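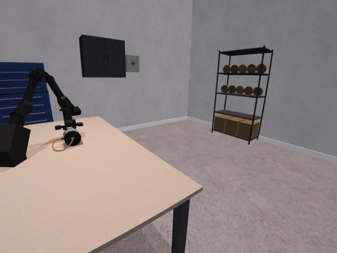 4. Setting up a deal file for merger review

Use this section when your company plans to buy or merge with another business and the purchase may need clearance from a competition authority. You need Deal Manager rights in Zodix. If the Deals tab is missing, ask your administrator to turn it on.

1. Open the Deals tab and select New File.

2. Enter the buyer and the target under their registered names. Trade names go in the Also Known As box.

3. Under Turnover, type the last full year's sales for each party, in millions. Zodix accepts whole numbers only.

4. Select each country where either party has sales. The Filings panel then lists the countries where your saved thresholds are met.

Note: Thresholds are not filled in for you. Your legal team enters them under Settings > Thresholds and should check them every January.

5. For each filing, choose a lead reviewer and set the Long Stop date from the signed agreement.

6. Upload the agreement and any board papers. The limit is 200 MB per file and 600 files per deal. Scanned pages are searchable only if you tick Read Text before uploading.

7. Select Lock Parties, then Save.

Caution: Locking cannot be undone. If a party changes after this point - for example, when the buyer moves the purchase to a subsidiary - you must open a new file and link it to the old one.

Caution: Do not give the target's staff access to the Pricing folder before clearance. Use the Clean Team group, which holds up to 70 users.

4.1 If the authority asks for more information

1. Open the filing and select Add Request.
2. Enter the date received and the reply date.
3. Tick Clock Stopped if the authority has paused its review. The countdown turns gray until you clear the box.

Requests longer than 400 characters are shortened in the list view. Open the request to read the full text.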